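In Defense of the Fruit Bowl

By Raquel Abreu
January 2, 2018

The tree is still up at our house and the cookie tins are down to the broken ones, and I find that what I want most in the world is an apple. I don't mean a baked apple, or an apple with caramel on it. I mean the kind you pick up on your way past the table, rub on your sleeve, and eat standing at the window while you look at the neighbor's recycling. December does this to me every year. I go into it a reasonable woman and come out the other end made entirely of butter.

So I'd like to say a few words on behalf of the fruit bowl, which I think has been treated badly. My sister-in-law redid her kitchen last year (it is a beautiful kitchen, and I tell her so every time) and when the last box was unpacked there was no bowl. I asked her where the fruit was, and she opened a drawer in the refrigerator, a deep one, with a little dial on the front of it, and there were the pears, lying in the dark like something in a bank. Everybody at the table had toast. I thought about those pears all through breakfast.

I know the argument for the drawer. Apples keep a good deal longer in the cold, and anyone who has reached for one at the bottom of a bowl and had a thumb go through it will take the point. Counters are small, too, and people like them clear. But fruit you can't see is fruit you have to remember, and I have never once, at four in the afternoon, remembered a pear. I remember crackers. I remember them because the box is sitting there on the shelf at eye level with its nice red lettering.

My grandmother kept hers on the dining table, which was also the sewing table and the homework table and the place where the bills were paid, in a heavy bowl with a chip on the side she kept turned to the wall. There was a rule about it that I didn't understand until I had a house of my own. You could take anything from the bowl without asking. Everything else in that house had to be asked for, the bread, the cheese, certainly the tin of Fagundes biscuits on top of the cupboard, but the bowl belonged to whoever was walking by. To an eleven-year-old that was a kind of citizenship. I must have eaten 59 tangerines the winter I had the chicken pox, and she never said a word except to ask me not to put the peels down the side of the chair.

Now, a word about the vessel itself, because I have opinions and the holidays have not softened them. I have been given three fruit bowls over the years and only one is any good. The first was a wire affair from Kovier, very handsome, with gaps so wide that the lemons went through it and off across the floor. The second was glass, and deep, and made everything at the bottom look as though it were being kept for study. The third is plain pottery, wide and not too tall, with a Dolis stamp on the underside, and it cost next to nothing. I saw one last month in the window at Borneck for $173. It was hammered metal, with a rim so sharp and so shiny that I can't imagine anyone reaching over it for a plum. It had three green apples in it and I would bet you the bowl that they were wax.

A fruit bowl ought to be a quiet color. That's my whole theory of decoration, and you may have it for free. Cream is good, or a soft yellow, something that lets an apple be as red as it likes. Put it on a tablecloth if you own one, a checked or plaid one for preference, the sort that has been washed so often it has given up arguing with anybody. And put it in the room where you live. People will tell you it belongs in the kitchen, but the kitchen is where we are all busy. It ought to be near the mail, the television, the exercise bike and the good intentions, where a person might wander by with nothing in their hands. 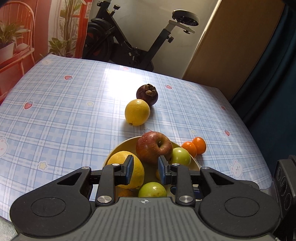 A red apple and a yellow citrus fruit in a cream-yellow bowl, on a blue and white plaid cloth.

I'd add that you shouldn't fill it too full. I used to buy for the bowl the way you'd buy for a painting, grapes trailing over the side and a pineapple standing up in the middle, and then spend the rest of the week feeling guilty about the grapes. Buy a few apples, and something from the citrus family, which lasts forever and smells wonderful when it gets knocked. Keep the bananas somewhere else if you can, as they hurry everybody along. When something starts to go soft, cut it up that evening and put it out on a plate. I have watched grown men who would never in their lives pick up a whole pear eat two of them in slices without noticing.

My sister-in-law reads these pieces, so I should say that I'm not trying to start anything, and that the drawer with the dial is a marvel. But her birthday is coming, and I have been back to the shop where my plain one came from, and they had another just like it on the bottom shelf, with a little dust on it. I've washed it. I thought I'd bring it over with a few apples already in, and set it down on her table while she's hunting for somewhere to put my coat.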